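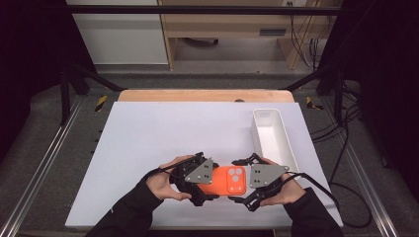

Sebastian Ghiță wrote in under part one asking why his grippers close fine on the bench and then go stiff as soon as he picks them up. Same question from a couple of others, so part two is all cable routing and linkage slop. Quick one, I'm typing this between jobs.

You need the pair of grippers from part one, a hex key set, zip ties (bag of 100, you'll waste plenty), some threadlocker, a flat board to work over.

Step 1. Unplug both cables. Really do it. I pinched one with power on and lost a driver board.

Step 2. Back off the pivot bolts on the black linkages a quarter turn each. Open and close by hand. Should swing with no gritty feel. If it still drags, take the link off and clean the hole with a drill bit held in your fingers - not in the drill, you'll oval it.

Step 3. Flat plate back on. Start all the bolts loose, square it up, then snug them a bit at a time. Tighten one all the way first and the plate walks and the fingers wont meet.

Step 4. Cable. Most likely Sebastian's trouble. On the bench it just lies there, but in your hand it hangs off the linkage and pulls. Leave a loop of about 2 inches at the body, zip tie to the body and never to a moving link. Let the rest run out to the side or back over your wrist, whichever bothers you less. Snip the tails flush, they scratch.

Step 5. Test with something light and flat. A phone case is good, it flexes so you see right away if one side squeezes harder. One gripper on each end, hold it level over the board, twist a little. If it bows up in the middle your pushing in with your arms, ease off. If only one end creeps, go back to step 2 on that side.

Step 6. Happy with it? Threadlocker on the pivot bolts, one at a time, tiny drop. Leave overnight befor you plug in.

The Vister links and the Jondar ones are not the same length. Don't mix them in one gripper. Mixing left and right is ok but you'll feel it.

Part three is wiring both into the one Lundano board and zeroing the fingers. Probably January.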